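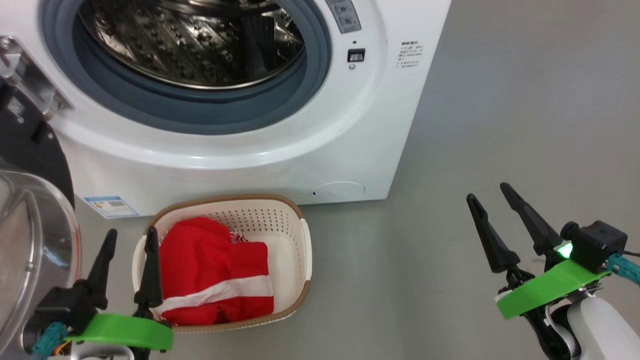 Front loader with the drum lit and the filter cover at lower right.

## Otham Door Gasket Grease, 70 g tube

Item no. 3314. Made by Skalano.

Otham is a clear silicone grease for rubber door seals on front-loading washers. It keeps the rubber soft and stops the folds from sticking together. It has no scent and no dye.

**Sizes**
- 70 g tube with brush cap
- 400 g tub, no brush

**How to use**

1. Unplug the washer and open the door all the way.
2. Wipe the gasket with a damp cloth, including inside the fold. Let it dry.
3. Brush on a thin coat. A bead the size of a pea does the whole ring.
4. Wait one hour, then run a rinse with no clothes in it.
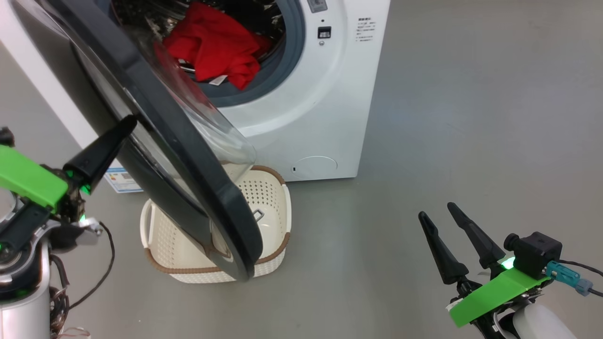

Repeat every January, or more often in homes with hard water. Don't use it on the door glass, and keep it off the drum. If some gets on fabric, dish soap takes it out before the item goes in the dryer.

It won't fix a torn seal. For those, order a new gasket by the model number of your washer. The Nadidex clamp tool fits most spring bands and is sold separately.

The tub replaces the old Torres can, which we no longer stock. Same grease, new lid.

Bulk orders for laundromats and rental buildings: ask for Gráinne Heffernan at the parts desk.

Page updated 14 Jul 2019.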